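Laveck > Workshop Tips > Clubs and Classes > Table Tasks

Print this page | E-mail this page

Seed Packets and a Wire Shelf: Tips for a Two-Arm Club

Our club uses kitchen and garden things for its practice tasks. This term's job is tidying: packets go on a two-tier shelf and a stemmed glass goes on a hanging holder. These tips are for students setting up the same task at home or in class.

Fix the shelf first. It should not slide when a gripper nudges it. Removable putty under the feet is enough.
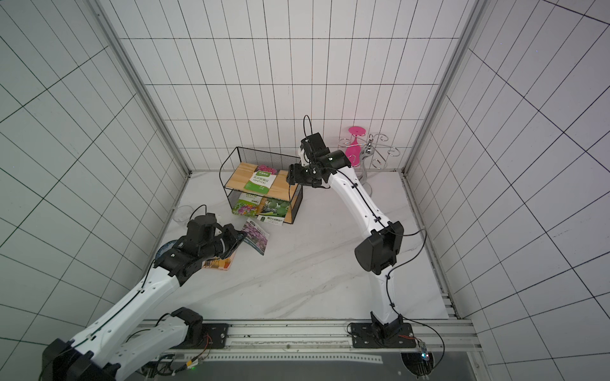
Give each arm its own side and write that into the plan before anyone drives. Collisions mostly happen over the shelf, where both arms want to be. With a packet already on the top board and the pink plastic glass upside down on its holder, there is little room left for two wrists. Let one arm finish and back off before the other comes in.

Scatter the packets for each run. Overlap a couple on purpose — students who only practice on neat rows get stuck on the first messy one. 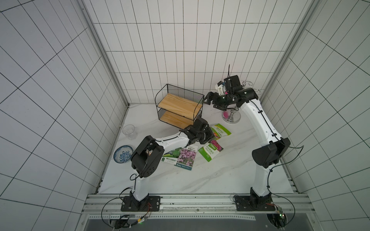
Four packets on the floor, both shelf boards clear.

Paper packets are hard to pick up flat. Bend each one slightly along its length so a finger can get under the edge. Slow the close to half speed. If the paper creases, back off the force and try again.

Line up on the short end. A packet held by a corner swings and will catch on the mesh. 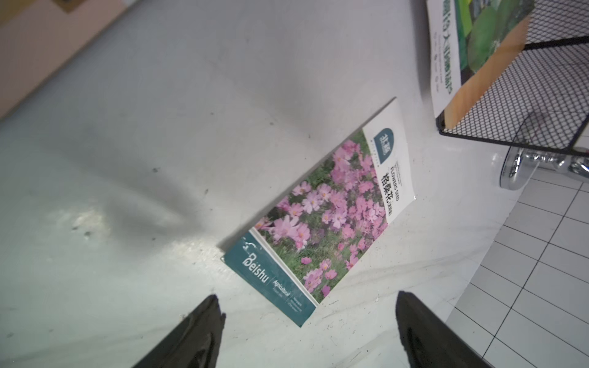 Fingers spread at the teal end of a cosmos packet.

Wipe the floor panel with a dry cloth between sessions. Check the cable ties on both arms at the same time.

Keep a log. Ours had 974 tries by the end of the first month and 2,104 by October, with a note beside every drop.

Related tips
Storing Small Parts in Trudex Bins
Cutting Aluminum Rail Square
11 Fixes for a Sticky Gripper
Planning a Club Night at Dalsgaard Hall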